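Trendcombe Culinary Institute
Faculty Conversations: Sandra Stockdale on Bread, Stock and the Evening Class

Sandra Stockdale has taught the foundation course in home cooking at the Trendcombe Culinary Institute for ten years. The course meets every Wednesday evening, and enrollment for the next session opens in September. She spoke with the Institute's newsletter office about what the course covers and how it has changed.

Ms. Stockdale came to teaching from the kitchen of Naylor, a dining room that served lunch to office workers and closed at three in the afternoon. "We made two soups a day and one kind of bread," she said. "I learned more from making the same bread for years than I did from any book. The flour changes with the season and you have to notice."

Students in the foundation course begin with stock. They are asked to make it at home before the first meeting and to bring a jar with them. According to Ms. Stockdale, most of the jars are too salty. "People season it at the start because the recipe they grew up with says so. Then it boils down by half and they cannot use it for anything. I ask them to leave the salt out altogether until they know what dish it is going into."

The second and third meetings are given to beans and lentils, which were added to the course at the suggestion of Macarena Marín, a colleague in the Spanish cooking program. Ms. Marín's white beans with garlic and bay leaf are now the dish that former students write in about most often. The beans are soaked overnight, started in fresh cold water and kept at a bare simmer. Asked whether canned beans are acceptable, Ms. Stockdale said that she uses them at home. "Rinse them well and warm them in good stock. For a weeknight that is a perfectly decent supper."

Bread takes up the middle of the course. Students work with a plain dough of flour, water, yeast and salt, and bake it in a covered pot. Ms. Stockdale does not teach sourdough in the foundation course, although she is asked about it in every session. That subject is covered in the spring by Zhiqiang Dai, whose class has a waiting list. "Mr. Dai has the patience for it," she said. "I would like my students to go home with a loaf the same night."

The Institute's written recipes were revised last year so that dry ingredients are given by weight as well as by the cup. Ms. Stockdale supported the change, with one reservation – she does not want beginners to feel that they must own a scale before they can cook. "A cup of rice is a cup of rice. With flour it matters more, and we talk about why."

The final meeting is a shared supper. Each student prepares one dish from the course, and the menu is settled by the group the week before. Ms. Stockdale places few limits on the choice, apart from asking that somebody make a vegetable. She recalled one session in which there were four pots of beans and no bread at all. "We ate very well," she said. "We sent someone out for a loaf."

Serving receives as much attention that evening as cooking. Ms. Stockdale asks that hot dishes be brought out last and that the plates be stacked within reach of the person ladling. She prefers square plates like the ones on the flowered countertop, and said that a slice of bread sits neatly in the corner of one, clear of the broth from the beans. Students who would like to attend the next session may register at the front office beginning in September.
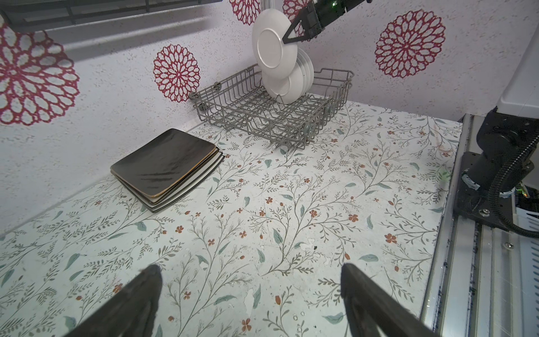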